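About Us

Zudside Upholstery
Sofas, chairs, benches, the odd boat cushion

Home / About / Fabrics / Visit / Care and Repair

Quick version: we re-cover furniture. We also rebuild the insides, which is usually where the trouble is. Small shop, long tables, too many staples. Been at it since the founder's dining room got too full of other people's chairs and the family asked him to move out (the chairs, not him).

How it started

One wing chair. Then the neighbor's wing chair. Then a set of six dining seats from a restaurant that was closing, and by December there was a loveseat in the hallway and you had to climb over it to get to the bathroom. So, a rented unit behind the tile place. One sewing machine, a walking foot, bought used and still running. Two sawhorses. A heater that smelled.

We took over the unit next door when it came up. Knocked through. That's the cutting room now. The first room is still where frames get stripped, and you can tell, there's dust on everything no matter what we do.

What we do

Full re-cover. Old fabric off, webbing and springs checked, new padding where it needs it, new fabric on.

Cushions only. Bring the old covers, don't throw them out, we use them for patterns. If the foam's gone flat we'll cut new. If it's down and feathers we can top it up or swap it.

Repairs. Loose arms, broken rails, split seams, zippers, cat damage. Lots of cat damage.

Built-in seating for cafes, waiting rooms, window nooks. We measure on site for these, your tape measure and ours never agree.

Slipcovers, but only in the slow months. Ask.

What we don't do: leather repair (re-covering in leather yes, fixing a tear no), car seats, mattresses, anything with a recliner motor in it. We tried the motors. Never again.

Fabric

We keep 70 bolts on the wall and can order a lot more. Two house lines. Garker is the workhorse, a heavy flat weave, good for kids and dogs and people who eat on the couch. Casham is softer, looks better, costs more, shows every crumb. Both come in plain colors and in a handful of patterns. There's also an outdoor cloth but only in four colors at the moment, the supplier dropped the rest.

You can bring your own fabric. We'll check the width and the wear rating first and tell you straight if it won't hold up. Curtain fabric is curtain fabric. Please don't buy it before calling, we've had to send folks home with yards of stuff they can't return.

A note on stripes, checks and grids, becuase we get asked every week. Yes, we can do them. They take longer to cut and use more cloth. A straight line on the bolt won't stay straight over a fat cushion or a rounded arm, it bends where the padding bends. Some people love that. Some people want it dead flat, and then we talk about firmer fills and boxier shapes before anybody picks up the scissors.

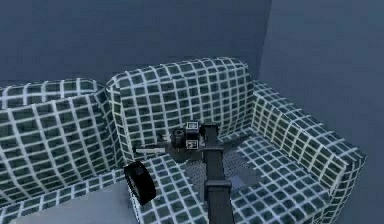
Emmett Villanueva
Founder and Head Upholsterer

Emmett still does all the first quotes himself. He'll want to turn your sofa upside down, let him. Trained under an old-school shop that did church pews and theater seats, came away with strong opinions on hand-tied springs and a bad left knee. Teaches the Beneš evening class (see below). Doesn't do email well. Call.

Everyone else

Four of us on the floor plus a part-timer at the front desk. One person cuts, two sew, one does frames and finishing, everybody sweeps. Same person who cuts your fabric will usually be there when you pick up, so if something's off, say so then. We'd much rather hear it.

Pickup and delivery is our own van. Within 40 miles it's a flat fee, past that we work it out. Third-floor walkups OK if the stairs are OK. Send a photo of the stairs.

How a job goes

Send us a couple of pictures of the piece and a rough length. We send back a range. If the range doesn't scare you, we book a look, either here or at your place.

The look takes 45 minutes. Deposit holds your spot in line. Fabric gets ordered, then we wait on fabric, and this is the slow part and we can't speed it up, sorry. Once it's in we call for your piece. Most sofas are on the bench for two to three weeks. Chairs less. Anything with deep buttons, more.

We don't toss anything till you say so. Old covers, loose change, the earring from down the back. There's a jar.

The Beneš class

Evenings, starts 6:30 p.m., runs for eight sessions. Named after the long Beneš bench we work on, which came with the building and weighs as much as a car. You bring a drop-in dining seat or a small stool. No armchairs!! Every time somebody brings an armchair. Tools supplied, fabric extra, remnants cheap. Wear real shoes.

Remnants

Bin by the door, $65 for a full bag, singles priced by the piece. Good for pillows, bags, patching. Quilters tend to clear it out early so come in the morning.

Visit

Behind the tile place, blue roll-up door, ring twice. Parking out front is theirs, ours is around the side. Open 8 a.m. to 4 p.m., closed for lunch when we remember to have lunch. Swatches can go home with you for a week. Bring them back please, we're down to one Casham book.

Gift cards at the desk. Repairs quoted seperately from re-covers.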